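4. Opening Things: Doors as a Measure of Household Readiness

People who ask us whether a machine can do housework yet usually have something grand in mind, such as cooking a dinner or making up a bed. We have come to think that a humbler question tells you more, and it is the one we take up in this section: can the machine open a cabinet, leave it open for as long as it needs, and close it again without knocking anything over? Nearly every chore in a kitchen or a stockroom begins that way. The cups are behind a door, and so are the cleaning cloths, the spare fuses and the tin of screws, and a system that does everything else beautifully is of little use to a family if it has to wait for someone to come and let it at the shelf.

A door is also a rather sly sort of object. It looks like a single thing to be moved, but it only wants to move along one path, and the hand has to go along with it. A person feels the hinge through the fingers and gives way a little without thinking about it. A machine that has decided on its own path in advance will pull against the hinge, and then either the grip slips or the whole cabinet starts to walk across the table. We saw both in our early trials with the Mikora controller, and we still see the second one more often than we would like.

Figure 6. Cabinet door standing open, with the gripper closed on the lower end of the handle.
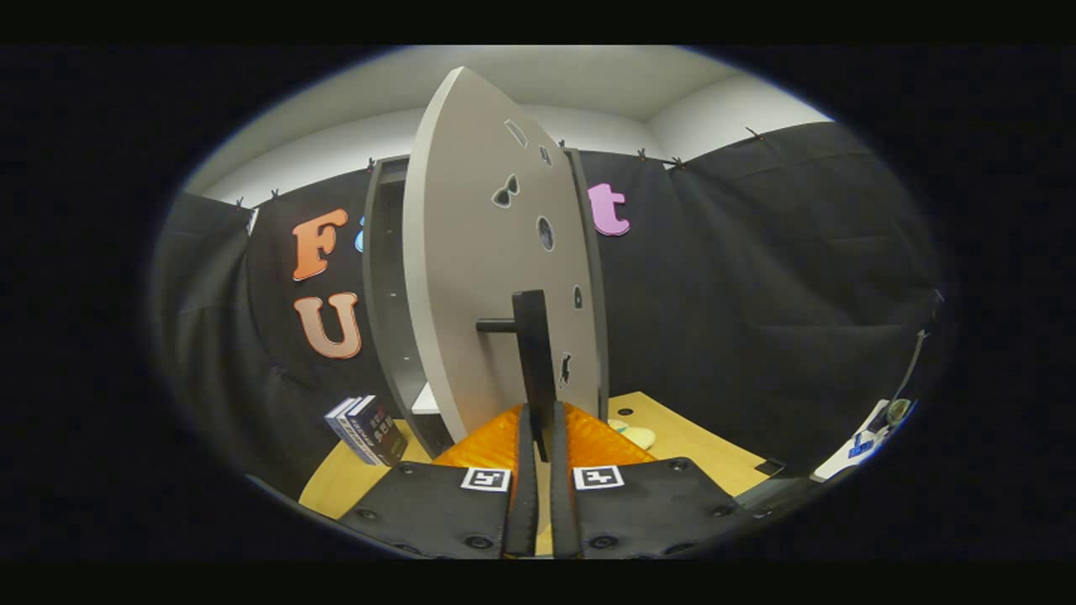 Can a machine open an ordinary cabinet door in a home today? In our experience it can manage a door it has practiced on, with a handle it knows, and it does much less well when either one is new to it.

We should say a little more about what we mean by practice, because readers from outside the field sometimes picture something quicker than it is. The training set for this study, which we call Coltden, holds 2000 demonstrations of small domestic tasks, and door opening makes up the largest share of them. Each demonstration was done by a person, start to finish, at a natural pace. We asked people to work the way they would at home, and they took us at our word - some pulled the door wide in one easy sweep, and others opened it a crack, shifted their grip and then pulled again. We kept both kinds. A policy that has only seen the confident sweep tends to have nothing to fall back on when its first pull comes up short.

Once the door is open, the work is only half begun. The hand must let go cleanly, back away far enough to clear the door, and then turn its attention to whatever is on the shelf or on the table nearby. Letting go sounds like the easy part, and we treated it as such for far too long. In the June trials, a surprising number of the failures we went back and studied happened just there, when a finger brushed the handle on its way out and nudged the door partly closed.
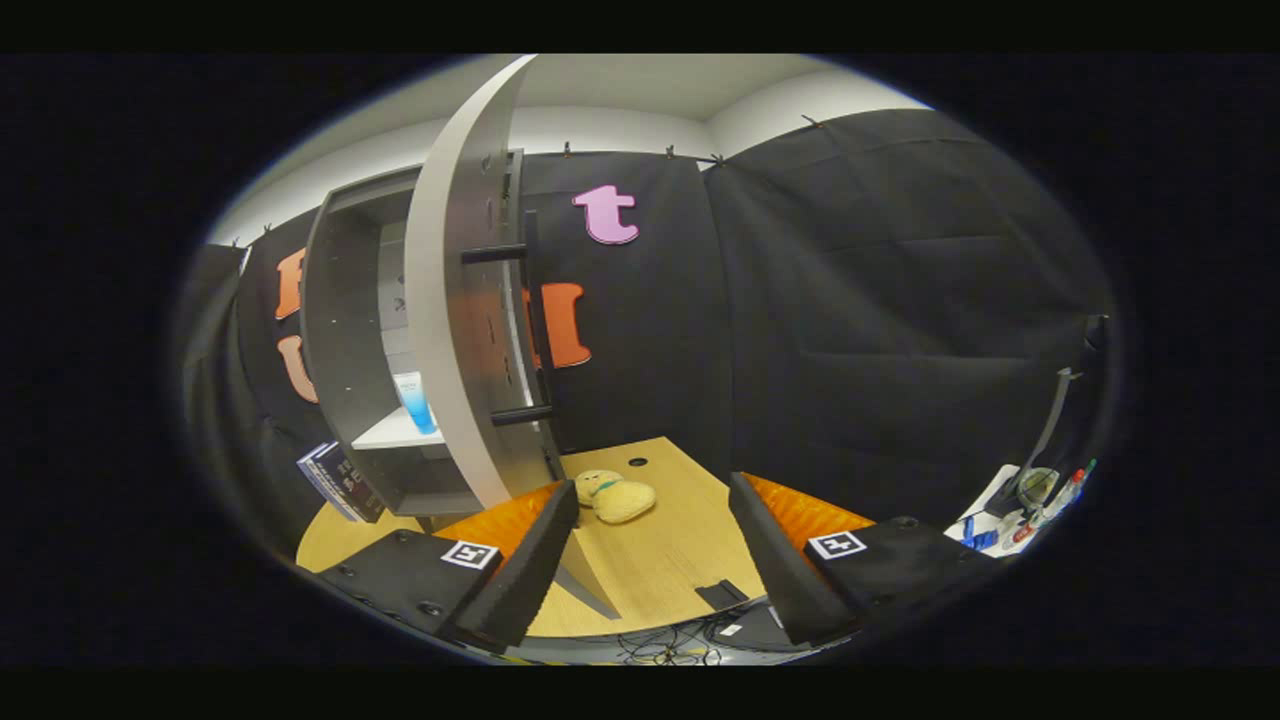 4.1 Handles, Clutter and the Trouble with Closing

Closing a door ought to be simpler than opening it, and in one way it is, for a flat push will often do the job and no grip is needed at all. The difficulty is knowing what else is in the way. We follow Manninen in dividing the task into 3 stages, namely approach, contact and travel, and we find that clutter does its mischief mostly in the last of them. A soft thing left near the hinge side can be pushed along or squeezed by the moving door, and a policy that watches only the handle will carry on regardless.

Adding loose objects to the table during training helped a good deal, though it made the demonstrations slower to collect and rather more tiring for the people giving them.

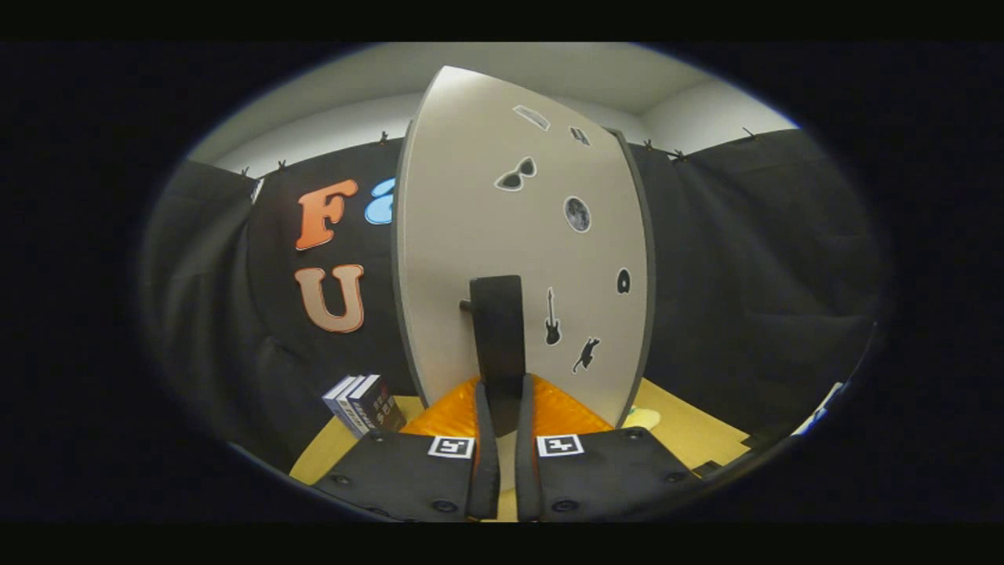
It also changed how the policy approached the handle, which we had not planned for. With clutter in the training set it came in higher and more slowly, and it would sometimes pause before making contact, much as a careful guest might in someone else's kitchen. We were fond of this behavior, we admit, but it has a cost. In the Gekbridge workshop, where the same policy was tried on parts cabinets, the staff found the pauses trying, and 2 of them asked whether it could be told to hurry up. A home can forgive a slow helper more readily than a shop floor can, and we doubt that a single setting will ever please both.

We use cookies to improve your reading experience. By continuing to browse this site you agree to our cookie policy. Accept | Manage preferences

For the comparison in the next section we therefore report the two settings separately, with the cautious policy used for household tasks and a faster version, trained without the loose objects, used for the workshop.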